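Subject: Re: can any of them do chores yet?
Date: 20 August 2024
List: Stovlow home and shop automation

I've been wanting to answer this one properly, and I finally have a free evening and a big mug of tea. The original question, trimmed:

> I keep seeing clips of machines folding shirts and wiping counters. Has anyone on this list watched one do a real chore, start to finish, in a normal room? I run a small packing bench and would happily hand over the boring half of it. Or should I check back in ten years?

Short answer: parts of a chore, yes, and it's a lot of fun to watch. A whole chore, in my experience, no. I've been following the Radu project since May, and most of the work looks like this, with a gripper held in the hand over a white surface:
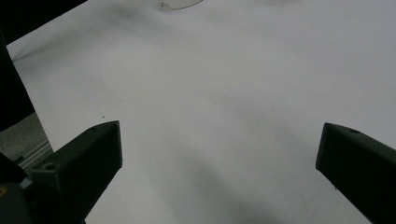
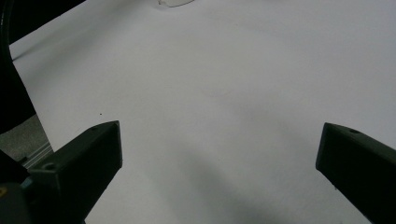
Radu is all about picking up light stuff and setting it down in the right spot. Cups, lids, sponges, small boxes. The idea is that a person does the motion with the same kind of fingers the machine has, over and over, and the machine learns from the recordings. We asked for 500 recordings of one easy task (cup onto saucer) and ended up using 400, as the rest had fumbles in them that we didn't want to teach!

And it does work, up to a point. On a bare table with one cup, I'd let it run while I eat lunch. Put 2 cups close together and it gets shy, hovering between them like it can't pick a favorite. Shiny things are harder than dull ones. Clear plastic is the worst of the lot - I have a whole page of notes on clear plastic and I'm still adding to it.

For your packing bench, I'd split the job up. Moving a filled box from one marked spot to another is well within reach today. The folks at Wusalby have a fixed arm doing that and they seem happy with it, though they did have to rebuild the end of the bench to suit the arm. Reaching into a bin of mixed parts and pulling out the right one is a lot shakier. Tape, tissue paper, anything floppy, I would keep for human hands for now.

Household stuff is further off, I think. My kitchen counter never looks the same two days running, and there's usually a dish towel half on top of whatever you want to grab. A person doesn't even notice the towel. For the machine it's a whole new problem. Wiping a clear counter is fine, but clearing it first is the real chore.

Still, I'm so much more hopeful than I was last year. The fingers are simple and you can replace them yourself, and adding a new object used to mean weeks of fiddling with code. Now it's mostly an afternoon or two of patient hand work (put on some music, take breaks, your wrist will thank you).

If you want to try something small, pick one object and one motion and do 100 clean repeats before you change anything. Keep the lighting the same too. I skipped that part the first time and had to start over.

Has anyone tried the Brendatness fingertips, the soft ones? I'd love to hear how they hold up on cardboard, and whether they pick up dust.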